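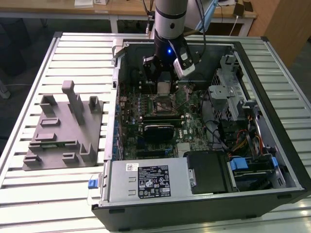
Figure 8.1. Gripper over the processor area of an open desktop computer.

Chapter 8
Whose Name Goes First?

By Aarti Bhardwaj
Jul 29, 2022
14 shares | 3 comments

Sooner or later every student of computing research is asked to read the top of a paper as carefully as the rest of it. The title is usually plain enough. Under it comes a row of names, and the row is where the trouble starts.

Consider the Grovex paper, which we will be living with for most of this chapter. It described a way of scheduling memory requests so that a busy processor spends less time waiting. It ran to 12 pages and carried four names: Elis Rosser, Deepak Rathore, Trilok Thakur and Gaurav Shakya. Rosser had the original idea, on a train, and wrote it down on the back of a seat reservation. Rathore turned it into something that could be tested. Thakur wrote most of the code. Shakya ran the lab at Trerkunthorpe, found the money, and read the final draft on the night it was due.

Now put those four people in order. Take your time. They took from March until the following winter.

If you come from mathematics, or from the corners of computer science that lean toward it, you may wonder what the fuss is about. You list the authors by last name and go to lunch. Under that rule the Grovex paper belongs to Rathore, Rosser, Shakya and Thakur, and a reader is supposed to learn nothing from the sequence. Readers learn something anyway. A paper with more than two authors is often cited by the first name followed by "et al.," and a person called Thakur can spend a long career inside the "al."

If you come from a systems lab, the order means a great deal. The first author did most of the work. The last author is the senior figure, the one with the office. The people in between did something, and the amount is understood to shrink as you move toward the center, like the filling in a cheap sandwich. This rule is widely followed and seldom written down, so two groups can follow it faithfully and come out with different lists.
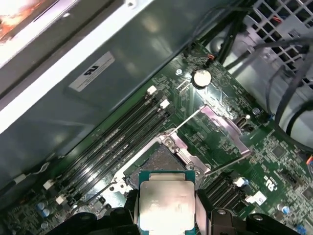

The four Grovex authors had the bad luck to belong to both traditions. Rosser was trained as a theorist and assumed the alphabet would settle things. Thakur, who had written the code and then rewritten it when the first version turned out to be measuring its own logging, assumed he would be first. Each was so sure of the local custom that neither brought it up. The first they heard of any disagreement was when the conference sent back a proof for checking and Rathore, the only one who had opened the file, asked a polite question by e-mail.

The thread that followed came to 282 messages. We have read them so that you don't have to, although a few are printed at the end of the chapter with the stronger adjectives removed.

It would be easy to treat this as a story about vanity, and there is some vanity in it. There is also rent. A young researcher's next job may depend on a list of papers, and the people reading that list may have 921 others to get through before the end of the week. They will look at the first name. They may look at the last. The footnote explaining that "all authors contributed equally" is set in small type, and it is mostly read by the authors.

Then came Dostell, the firm that had paid for part of the equipment. Dostell wrote to ask whether one of its own engineers, Kälin, might be added as a fifth author. Kälin had sent the group a spreadsheet of memory timings and had answered two phone calls. Was that authorship? Shakya thought it was, and Shakya was also the person who would have to ask Dostell for money the next year. Thakur thought it deserved a line in the acknowledgments and a decent box of cookies.

Before reading on, it may help to write down your own answer, along with the rule you used to reach it. Keep the paper. Section 8.1 sets out the main conventions for ordering authors and the fields in which each is common. Section 8.2 takes up the harder matter of who should be on the list at all, including advisers, sponsors, and the colleague who fixed the one bug that had stopped everybody for a month. Section 8.3 returns to Trerkunthorpe, where the proof was finally approved with 8 minutes left before the deadline, and where Rosser and Thakur still disagree about who approved it.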